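Ticket: Car 94 telemetry drops out after pit exit
Team: Kerslake Endurance
Event: Teralthorpe, six-hour race
Handled by: Larasati Gunawan
Status: open, again

Reported by Ikhsan Hutapea, Saturday, first practice. Live data from the car dies on the way out of the pits and comes back when it feels like it. Fuel and tire pressures go first. The driver's heart rate, which none of us asked for, stays up throughout.

Swapped the Ridis antenna for the spare. No change.

Swapped it back, having found that the spare is the one marked "bad" in March. Two laps clean, then gone.

Checked the loom behind the seat. Connector was seated. Unplugged it, looked at it sternly, plugged it in again. Clean for the rest of the session, so I closed the ticket.

Reopened in second practice.

Logger shows no gap -- everything is recorded on board, so the sensors are fine and the fault is in the radio link. Estell support suggested raising the send interval from 100 to 300 milliseconds. Done. It now drops out less often, but there is also less of it to drop.

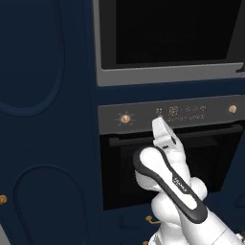 Next step is the pit wall receiver, which I have been avoiding as it means the ladder. Ikhsan is holding the ladder. Will update after warm-up.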